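Ticket 1951 - Comment thread on "Two sisters, one landlord" shows replies under the wrong names
Category: Community / Comments and Forums
Opened by: Charmaine Mabaso
Assigned to: Kagiso Ngcobo
Status: Resolved

Reported problem

Readers on the Hulano community blog say their replies are turning up under other people's names. It started on the story about the two sisters who rented from the same landlord in Clivel. That post has 922 comments, more than any other on the site. One reader, Oanh Lục, wrote in because a rude remark about the younger sister's wedding now appears with her name on it. She did not write it and wants it taken down. Her family reads the blog.

8:40 a.m. - Kagiso
Opened the thread logged out and saw the same thing. The names are right on the first page of comments and wrong from page 2 on. Older stories with short threads look fine. Hid the remark Oanh complained about and wrote to tell her.

9:15 a.m. - Kagiso
Checked whether the comments are stored wrong or only shown wrong. The stored copy is correct. The wedding remark belongs to a different account. So the fault is in how the page is put together, and no accounts were broken into. Charmaine, please tell readers they do not need to change their passwords.

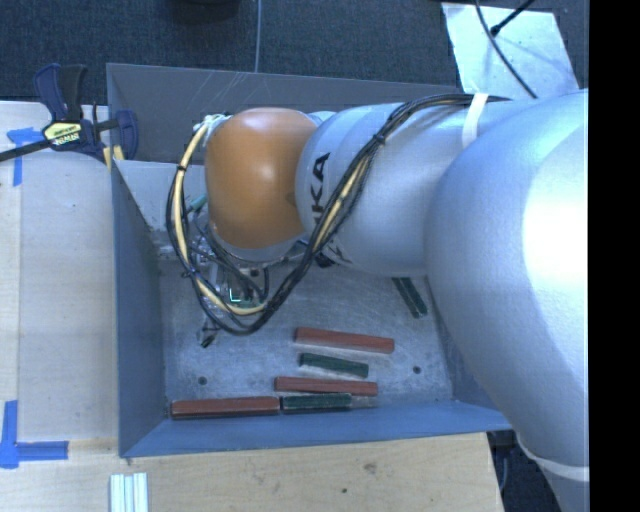 10:05 a.m. - Charmaine
Posted a note at the top of the thread. Two people have already accused each other of faking comments, and one of them has asked to leave the site. I locked new replies on this story only. Marietjie Mokoena wrote the original post and would like it open again by tonight, as part three goes up then.

11:30 a.m. - Kagiso
Found it. When a moderator removes a comment, the Jenton comment plug-in drops it from the list of texts but leaves the name in the list of names. Every name after that point moves down by one. Annatjie removed 11 comments from page 2 last night - all spam - so by the end of the page the names are 11 places off.

1:20 p.m. - Annatjie Ngubane
Confirmed. I used "Remove" on all of them. Should I be using "Hide" instead?

1:35 p.m. - Kagiso
Yes, use "Hide" until the plug-in is updated. I put the 11 comments back, hid them, and cleared the saved pages. Names now match on every page I tried, logged in and logged out.

3:10 p.m. - Charmaine
Checked Oanh's comments against the emails she sent. All hers are right. Replies are open again. She asked for the hidden remark to stay hidden under its real author too, and I agreed.

3:25 p.m. - Kagiso
Reported the fault to the plug-in's makers. Closing this one. If names slip again, reopen this ticket and give the page number.

Recent tickets
- Smileys show as empty boxes in replies
- Part two of the Iordache wedding story missing from the archive
- Reader cannot change display name
- Video in gossip roundup plays without sound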